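22 Oct 2020

The new brochure stands from Plusach came today, all 15 of them, and I spent the whole morning peeling film off acrylic.
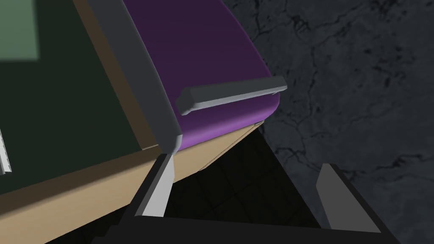
They lean back farther than the old Livine ones, so the thin leaflets flop over - drives me nuts! I stuck card behind the worst.
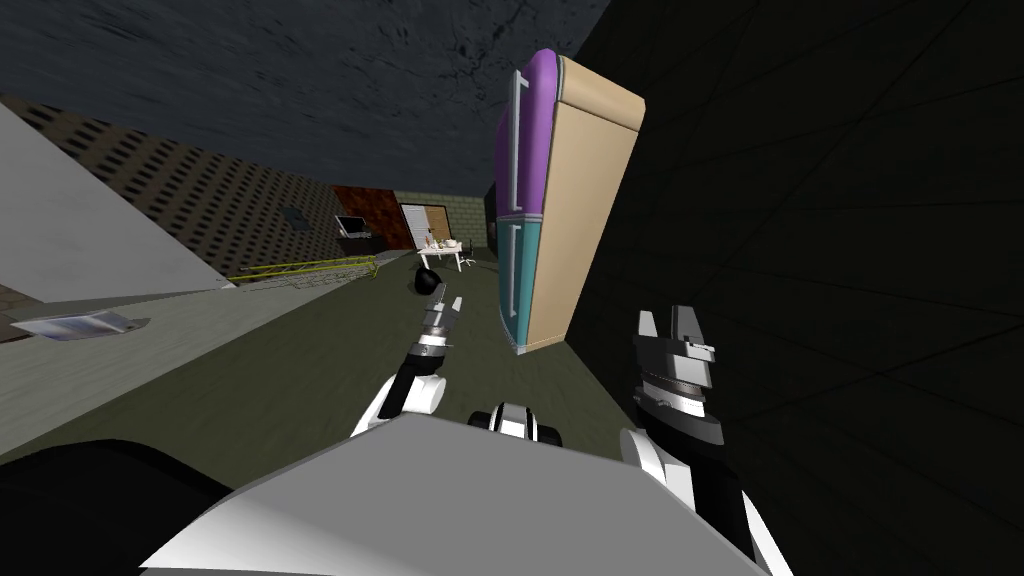
Still to do:

Price tags for the counter rack

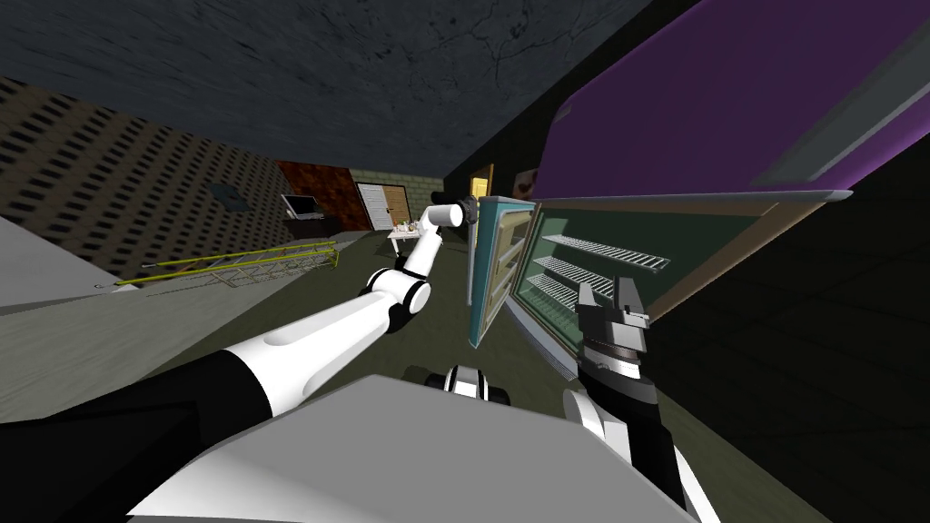 Call Bautista about the cracked sign holder

I wanted to put the tall stand by the door and asked around.

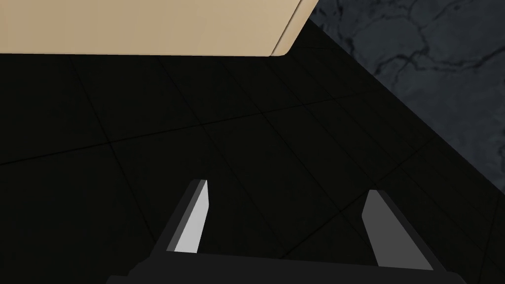
Rowena said no, people would knock it flying, put it by the register. So by the register it went.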